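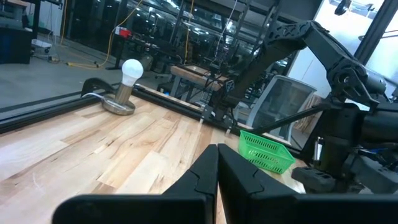
From: Sosina Habte
To: Gonomon equipment list
Date: September 4, 2020
Subject: Re: Second arm for Handthorpe, which budget line

> The quote from Flura is in. It is 1286 for the spare gripper set and
> the cables, delivery included. Should we order now, or wait for the
> new budget in March? I would also like to know if the 2000 we put
> aside is for one table or for both.
> Gebretsadik

Dear all,

Thank you for the quote. My answer is to order now. The 2000 is for both tables together, I wrote this badly in the plan and I am sorry for the confusion. After the Flura order 714 remains, and I would like to keep this for the small things, which always cost more than we expect.

Please look at these points before I sign:

– The quote is valid for 15 days only.
– It has 3 pairs of fingers. I think two pairs are enough for us, but I don't know if Flura will sell them separately. Gebretsadik, can you ask?
– Cable length is not written anywhere. Our cables must go up to the overhead frame and come down again to the arm, so please measure the whole way and add some extra.

The wrist cameras are not in this quote. They belong to the Handthorpe line and I will write about them in a separate message.

Kind regards,
Sosina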